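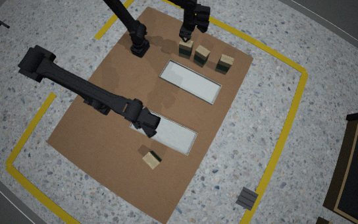 Brown board on a speckled floor, seen from above

Clisance is a harbor district in the city of Marras, in the open-world driving game Tastadico. It fills the low ground between the river mouth and the foot of the old town, and it is the first part of the city most players get to know well, as the opening missions hardly ever stray beyond its wharves and narrow market streets. To the north is the Engate neighborhood, to the east the open bay, and to the west a long brick viaduct that carries the commuter railroad. South of the last pier the streets give way to salt flats, which can be crossed on foot or in any vehicle with decent ground clearance, though low sports cars tend to bog down there and have to be left behind.

Layout

The district is laid out on a loose grid that goes crooked near the water, where the streets follow the bends of an older shoreline. The main road is Ropewalk Avenue, a wide, gently curving boulevard with a streetcar line down the middle and plane trees on both sides. It is a lovely drive in the early morning, when traffic is thin and the light comes in low off the bay, and many players use it as a practice stretch before taking on the harder races up in the hills.

Behind the avenue the blocks get smaller and the buildings closer together. There are covered passages between several of them, wide enough for a motorcycle but not for a car, and learning these is a great help in shaking off the police. The passage behind the fish market is perhaps the handiest of the lot, as it comes out beside a stairway leading straight up to the viaduct. Patrol cars will not follow up the stairs, although officers on foot sometimes do.

The waterfront itself is made up of a ferry landing, a row of brick warehouses, a boatyard and a long stone breakwater with a lighthouse at the end. The lighthouse can be climbed by an outside ladder on the seaward face. From the top there is a fine view back over the whole of the city, and on a clear day the radio mast above Engate can be picked out without binoculars.

Points of interest

The Clisance Ferry Terminal is a green-roofed hall with a clock tower. Ferries leave for the outer islands from early morning until 10 at night, and the player may ride as a passenger or bring a car aboard for a small fare. The crossing can be skipped by pressing the rest button on any bench, but it is worth sitting through at least once for the gulls and for the conversations between passengers, which change with the weather and with how far along the story is.

The Saltworks Garage is the first property offered for sale, at a price of $800. It holds 2 cars and a motorcycle, and it has a workbench where tires and brakes can be changed. The door is slow to open, and anyone arriving with the police close behind may do better to keep going and lose them elsewhere. Once bought, the garage also serves as a save point, with a cot upstairs and a wardrobe beside it.

The Night Market sets up under the viaduct after 8 in the evening. Food from the stalls restores health, and one stall near the middle sells maps marking the nearby shortcuts. The stock is different on rainy nights, when the raincoat and the yellow boots appear on the clothing table. Neither can be bought anywhere else in Marras.

The Customs House stands at the corner of Ropewalk Avenue and Lantern Street. Its front doors are locked for most of the game and open only during the mission "Paper Boats," after which the lobby stays open for good. A collectible postcard is tucked behind the radiator in the left-hand office, and it is easily missed because the prompt shows only while crouching.

Role in the story

The player arrives in Clisance by ferry at the start of the game with a suitcase and the keys to a worn-out delivery van. The early jobs are small ones: parcels to drop off, a boat engine to bring back from the salt flats, a cousin to collect from the station. They are gentle and a touch slow, but they do a good job of teaching the streets before the chases begin in earnest.

The district then fades into the background for much of the middle chapters, which take place in Engate and the hill suburbs. It comes back at the close of the second act, when a storm floods the waterfront and the usual routes are blocked by beached boats and fallen trees. For as long as the flood lasts, the covered passages are the only way across on land. The water goes down after the following mission, though a tide mark stays on the warehouse walls for the rest of the game.

Traffic and residents

Vans, scooters and small hatchbacks make up most of the traffic, with taxis gathering by the ferry terminal. Streetcar number 397 runs the length of Ropewalk Avenue and cannot be driven, but it can be boarded at any stop, and standing on the roof while it moves counts toward the "Fresh Air" challenge.

Residents of Clisance are a bit friendlier than people elsewhere in the city. They will often wave to a driver who stops at the crosswalks, and shopkeepers who have been helped in a side job greet the player when passing by.

Changes in later versions

An update released in September added a rowing club beside the boatyard, along with some 2 miles of new footpath across the salt flats. The same update moved the taxi stand to the other side of the terminal, where cars no longer get stuck against the bollards. Older guides still show the stand in its first position.

See also
Engate
Ropewalk Avenue
Marras viaduct
List of ferry routes in Tastadico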